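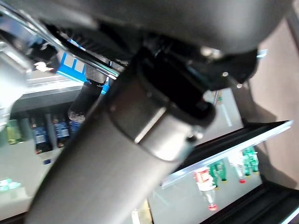
Blue package, upper left

Best way to keep opened coffee fresh?

I buy the 15-bag case from Jinis and it takes me months to get through it. The first bags taste fine, but an open one goes flat in a week or so. Should I freeze them? Kitchen is small and gets warm by afternoon.

grolville_kitchen

Freeze the sealed bags, leave the open one in a cupboard away from the stove. Squeeze the air out and clip it. Don't put the open bag in the fridge, it picks up smells. When you take one out of the freezer, let it sit overnight before you cut it.

Prekov22

Buy less coffee.

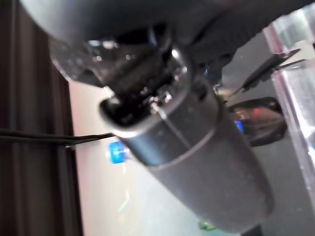

heitmann_fan

Agree with the freezer. I would also split each bag into smaller jars with tight lids, enough for 7 days each, and only open one at a time. Whole beans hold up a lot better than ground, so get a hand grinder if you don't have one. Check the roast date too. My last case was already old in May when it got here, and no jar fixes that. They did refund me after two emails.

mudroom145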